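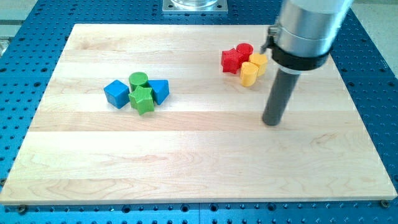 Home Features Visits Back Issues Subscribe

The open day at Collside began, as these things should, with coffee and a long hallway. Tamsin Harawira met over 30 of us at the far end of it and talked happily about blocks — stars, cylinders, a cube, all in bright colors — and how a robot arm with a plain gray rod can learn to push them across a maple board.

I stayed far longer than I'd meant to! Kyung-tae Kong, who joined the lab in July, let me type in requests of my own, and we argued pleasantly over whether "next to" means touching. He has a notebook with 359 phrasings in it, and I'm proud to say he added one of mine before I went looking for my coat.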